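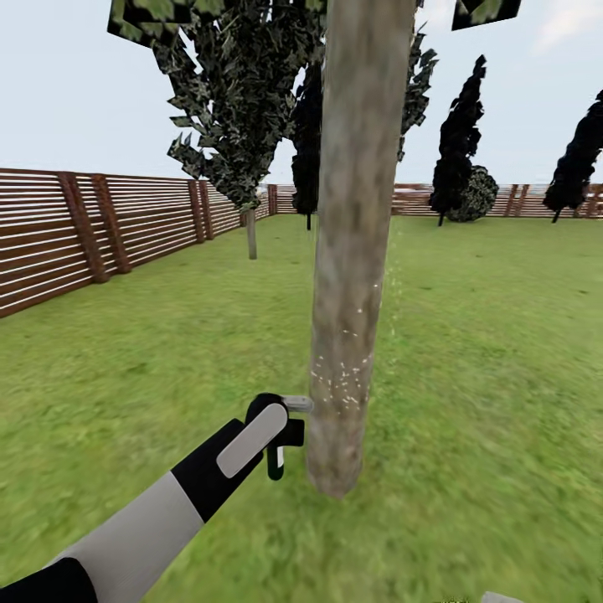 **Does the Leka gripper need its own controller in sim, or can you run it off the arm's?**

You can run it off the arm's controller. Just set the grip rate separately or it inherits the wrist one.

---

**pintle_dan** wrote:

ok so that's sorted, thx. Real question then. Leka vs the Alcombe hand, same arm, same yard level. Been swapping them back and forth all week. Leka holds a tool handle fine. Alcombe lets it rotate once the tip touches something, 12 tries, slipped on most. Anyone else?

**mossgate** wrote:

what friction are you using. default is way too low for Alcombe, try doubling it before you blame the hand

**pintle_dan** wrote:

Default on both. Seemed fair??

**mossgate** wrote:

not fair at all, the pads aren't modeled the same. Leka's defaults were tuned by whoever did the import, Alcombe's are just whatever shipped

**Brijesh Rajput** wrote:

Disagree a bit. I ran 36 grasps on each with friction matched, Kaswood arm, and Alcombe still twisted more. Less than before, sure. Contact patch is just smaller. Logs are in the Uststead folder, start at run 209, ignore the ones before that, wrong payload.

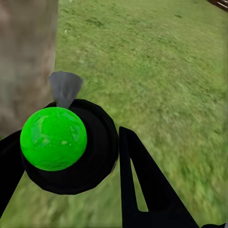
Page 2

**pintle_dan** wrote:

Tried the green ball today, tree behind it, grass everywhere. Wrist cam view. Way harder to read than a handle, the ball hides most of the palm and I can't judge the left finger at all. Right one is fine, you can see grass thru the middle of it.

**mossgate** wrote:

so move the camera? wrist view is useless for anything round imo

**Brijesh Rajput** wrote:

Not useless. Good for the approach, bad for checking the hold. I use wrist plus one fixed off to the side and only trust contact forces once it's closed.

**torquewrench_k** wrote:

second camera tanks my frame rate. Anyone got it running at half res without the depht going weird?

**Brijesh Rajput** wrote:

Half res color, full res depth. Other way round is a mess.

**pintle_dan** wrote:

will rerun both hands w/ matched friction and the side cam. Still think Leka wins on tools. Posting numbers in July probably, away til then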